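홈 시작하기 하드웨어 수집 후처리 학습 게시판

4장. 양손 핸드헬드 그리퍼로 시연 모으기

3장까지 따라오셨다면 그리퍼 두 대가 조립되어 있고 Vindetden이 노트북에서 돌아가고 있을 겁니다. 이제 제일 재미있는 부분이에요! 로봇 없이 손으로 그리퍼를 쥐고 물건을 집고, 옮기고, 내려놓으면 그 움직임이 그대로 정책 학습용 데이터가 됩니다. 저는 Cesia 프로젝트에 들어와서 이 작업을 처음 해 본 날 저녁을 거르고 계속 찍었습니다. 여러분도 그 기분을 느끼셨으면 좋겠습니다.

이 장은 2023년 6월 판입니다. 2월 판을 인쇄해서 쓰시는 분들은 4.2의 시간 맞춤 순서가 바뀌었으니 그 부분만이라도 새로 뽑아 주세요.

4.1 시작하기 전에

준비물은 이렇습니다.

- 그리퍼 왼손용과 오른손용, 각각의 카메라와 케이블
- 손목 스트랩
- 보정판(3장에서 쓴 것 그대로)
- 완전히 충전한 배터리와 여분
- 극세사 천
- 평소에 쓰는 탁자와 그 위의 물건들

마지막 항목을 꼭 강조하고 싶습니다. 탁자를 치우지 마세요. 저희도 처음에는 물건 하나만 덩그러니 올려놓고 찍었는데, 그렇게 학습한 정책은 옆에 컵 하나만 놓여도 엉뚱한 곳으로 손을 뻗었습니다. 생활하던 그대로의 탁자에서 찍은 에피소드를 섞기 시작하자 결과가 눈에 띄게 좋아졌고, 그 뒤로 Cesia의 수집은 전부 집, 사무실, 작업실에서 합니다.

주의: 깨지는 물건, 뜨거운 음료, 칼은 손이 닿는 범위 밖으로 옮기고 시작하세요. 그리퍼를 쥐고 있으면 팔이 평소보다 길어진 셈이라 팔꿈치보다 손끝 쪽에서 사고가 납니다.

주의: 개인 정보가 적힌 우편물이나 신분증은 녹화 전에 치웁니다. 후처리에서 가릴 수도 있지만 손이 많이 가고 놓치기도 쉽습니다.

4.2 전원 넣기와 시간 맞추기

1. 그리퍼 두 대를 탁자에 나란히 놓고 집게를 끝까지 벌립니다.
2. 오른손용부터 전원을 켭니다. Vindetden 화면에 "R"이 뜰 때까지 기다리세요.
3. 왼손용을 켭니다. 이번에는 "L"이 떠야 합니다. 글자가 뒤바뀌어 나오면 케이블이 서로 바뀐 것입니다.
4. [장치] 메뉴에서 [시간 맞춤]을 누릅니다.
5. 두 그리퍼의 카메라를 노트북 화면으로 향하게 하고, 깜박이는 무늬가 멈출 때까지 그대로 둡니다.
6. 화면의 오차 표시가 초록색이면 끝입니다. 노란색이면 5번을 다시 합니다.

참고: 2월 판에서는 왼손용을 먼저 켜라고 되어 있었습니다. 지금 펌웨어는 먼저 켜진 쪽을 기준 시계로 삼고, 후처리 스크립트는 기준이 오른손이라고 가정합니다. 순서를 어겨도 녹화는 됩니다. 다만 나중에 파일을 합칠 때 경고가 잔뜩 나옵니다.

참고: 시간 맞춤은 배터리를 갈 때마다 다시 해야 합니다. 저도 자주 잊어버려서 배터리 뚜껑 안쪽에 "시간!"이라고 적어 두었습니다.

4.3 집게 벌림 보정

집게가 얼마나 벌어졌는지는 별도의 센서로 재지 않고 카메라 영상에서 읽어 냅니다. 저는 이 방식이 정말 마음에 들어요. 배선이 줄고, 고장 날 부품도 줄고, 같은 손가락을 로봇 팔에 달아도 똑같은 그림을 보게 되니까요. 대신 보정을 성의 있게 해야 합니다.

1. [보정] 메뉴에서 [벌림]을 고르고 손을 선택합니다.
2. 집게를 끝까지 벌리고 신호음을 기다립니다.
3. 천천히 닫습니다. 숨을 한 번 내쉬는 정도의 빠르기면 알맞습니다.
4. 패드끼리 맞닿으면 힘을 더 주지 말고 신호음을 기다립니다.
5. 다시 천천히 벌립니다.
6. 2번에서 5번까지를 일곱 번 되풀이합니다.
7. 곡선이 매끄러운지 확인하고 [저장]을 누릅니다. 중간에 계단처럼 꺾인 부분이 있으면 [버리기]를 누르고 다시 하세요.
8. 반대쪽 손도 같은 방법으로 합니다.

주의: 패드가 맞닿은 뒤에도 세게 쥐면 패드가 눌리면서 영점이 틀어집니다. 이렇게 저장된 보정값으로 모은 데이터는 로봇에서 물건을 너무 꽉 쥐는 버릇으로 나타납니다. Pritchard 시험대에서 귤을 몇 번이나 터뜨리고 나서야 원인을 찾았습니다.

참고: 곡선이 자꾸 꺾인다면 링크의 나사를 먼저 보세요. 풀려 있으면 손으로 느껴질 만큼 덜컥거립니다. 3장의 조임 순서대로 바깥쪽 관절부터 조이고, 그다음 안쪽 축을 조입니다. 한쪽을 끝까지 조이고 나서 다른 쪽으로 넘어가면 손가락이 비틀어진 채 굳어 버리니 조금씩 번갈아 조여 주세요.

4.4 지도 만들기

시연을 찍기 전에 공간을 한 번 훑어 두면 그리퍼의 위치 추적이 훨씬 안정됩니다. 방을 처음 쓰거나 큰 물건을 옮겼을 때 해 주세요.

1. [새 장소]를 누르고 이름을 붙입니다. "거실1"보다는 "창가 긴 탁자"처럼 나중에 알아볼 이름이 좋습니다.
2. 오른손 그리퍼만 들고 탁자 둘레를 천천히 돕니다. 카메라가 탁자와 벽을 함께 보도록 약간 위로 향하게 합니다.
3. 높이를 바꾸어 한 번 더 돕니다.
4. 출발한 자리로 돌아와 처음과 같은 방향을 보고 멈춥니다.
5. [지도 확인]에서 궤적의 처음과 끝이 이어져 있으면 저장합니다.

하얀 벽만 가득 보이는 각도에서는 추적이 쉽게 끊깁니다. 벽에 걸린 것, 가구 모서리, 문틀 같은 특징이 조금이라도 화면에 들어오게 하세요. 오히려 물건이 많은 방이 유리합니다. 정리 안 된 방이 칭찬받는 드문 순간이니 마음껏 누리시기 바랍니다.

주의: 걸어 다니면서 화면을 보지 마세요. 바닥의 상자나 케이블에 걸립니다. 추적이 끊기면 경고음이 나오니 귀로 들으면 됩니다.

4.5 첫 에피소드 찍기

에피소드 하나는 과제 하나입니다. "과일을 집어 상자에 넣기", "안경을 접어 옆으로 옮기기"처럼 한 문장으로 말할 수 있어야 합니다. 중간에 "그리고"가 들어가면 둘로 나누는 것을 권합니다.

1. 손목 스트랩을 양손에 끼웁니다.
2. [과제]에 문장을 적습니다.
3. 두 그리퍼를 시작 자세로 듭니다. 팔꿈치는 몸 옆에, 집게는 벌린 채로, 손가락 끝이 탁자 쪽을 보게 합니다.
4. 발판 스위치를 밟습니다. 짧은 신호음 한 번이 녹화 시작입니다.
5. 한 박자 쉬고 움직이기 시작합니다.
6. 과제를 마치면 손을 시작 자세로 되돌리고 다시 한 박자 쉽니다.
7. 발판을 밟아 녹화를 끝냅니다.
8. 마음에 들지 않으면 발판을 두 번 밟습니다. 방금 것이 "보류"로 넘어갑니다.

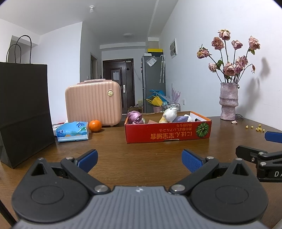
움직이는 속도는 혼자 차를 우릴 때 정도를 떠올려 보세요. 너무 천천히 하면 로봇도 하염없이 느려지고, 서두르면 영상이 번져서 위치 추적이 흔들립니다. 양손을 쓰는 과제에서는 한 손이 쉬는 동안에도 그 손을 시야 가장자리에 살짝 남겨 두는 편이 좋습니다. 정책이 두 손의 거리를 배우는 데 도움이 되고, 로봇 팔끼리 부딪치는 일도 줄어듭니다.

실패했다가 다시 잡은 에피소드도 버리지 마세요! 처음에는 저희도 깔끔한 것만 골랐는데, Lowri Ruddock이 미끄러뜨리고 다시 집은 시연을 일부러 섞어 보자고 했고 그게 정말 잘 통했습니다. 로봇이 놓친 물건을 스스로 다시 집으러 가는 모습을 처음 봤을 때는 다들 소리를 질렀어요. 과제 문장이 끝내 이루어졌다면 보관하고, 이루어지지 않았다면 보류로 보내면 됩니다.

참고: 배터리 하나로 최대 40분까지 녹화할 수 있습니다. 추운 방에서는 더 짧아집니다.

참고: 봉제 인형이나 천처럼 모양이 변하는 물건은 매번 조금씩 다르게 놓고 시작하세요. 비닐 포장은 빛을 반사해서 어렵지만 그만큼 귀한 데이터입니다.

주의: 손목이 뻐근해지면 쉬세요. 그리퍼 두 대를 들고 있는 일은 생각보다 힘이 듭니다. 피곤한 손으로 찍은 시연은 떨림까지 그대로 배웁니다.

4.6 저장과 점검

1. 녹화를 마치면 [세션 닫기]를 누르고 막대가 다 찰 때까지 케이블을 뽑지 않습니다.
2. [빠른 재생]으로 처음과 마지막 에피소드를 봅니다.
3. 좌우 영상이 같은 순간을 보여 주는지 확인합니다. 집게를 맞부딪치는 장면이 하나 있으면 확인하기 편합니다.
4. 추적 점수가 빨간 에피소드를 보류로 옮깁니다.
5. 남은 것을 Simeck 저장소로 올립니다.
6. 패드를 극세사 천으로 닦고, 집게를 벌린 상태로 보관합니다.

알코올로 패드를 닦지 마세요. 표면의 결이 닳으면 얇은 물건이 미끄러집니다.

지금까지 Cesia에 모인 에피소드는 3,892개이고, 5장에서 다루는 기본 정책은 이걸 전부 써서 학습했습니다. 여러분의 탁자에서 찍은 시연을 더해 미세 조정하는 방법도 5장에 있습니다. 자기 집 물건을 로봇이 알아서 집어 드는 걸 보는 재미는 정말 각별합니다. 찍다가 막히면 게시판에 추적 로그를 붙여서 올려 주세요. 저나 Lowri가 봅니다.

글: Emlyn Phillips

이전: 3장 조립과 배선 다음: 5장 정책 학습 목차

댓글

밤고양이
발판 스위치가 없는데 키보드로 대신할 수 있나요? 두 손이 다 묶여 있어서 난감하네요.

Emlyn Phillips
@밤고양이 설정에서 [음성 시작]을 켜 보세요. "시작", "끝"만 알아듣는데 조용한 방에서는 쓸 만합니다. 발판만큼 빠르지는 않아요.

서랍속나사
왼손 먼저 켜고 한 세션을 통째로 찍어 버렸습니다. 경고가 끝도 없이 나오는데 데이터는 살릴 수 있을까요?

Lowri Ruddock
@서랍속나사 살릴 수 있어요. 합치기 스크립트에서 기준을 왼손으로 지정하면 됩니다. 옵션 이름은 부록에 있습니다.

서랍속나사
됐습니다! 감사합니다. 다시 안 찍어도 되네요.

유자청
4.3에서 곡선이 계속 꺾여서 고생했는데 안쪽 축 나사가 반 바퀴쯤 풀려 있었어요. 번갈아 조이라는 설명은 3장에도 있으면 좋겠습니다.

초보수집가
지도 만들 때 방 불을 꺼도 되는지 궁금합니다. 저희 집은 낮에 창가가 너무 밝아서요.

Emlyn Phillips
@초보수집가 끄지 말고 커튼을 반쯤 쳐 주세요. 지도 만들 때와 시연 찍을 때의 밝기를 비슷하게 맞추는 게 더 중요합니다.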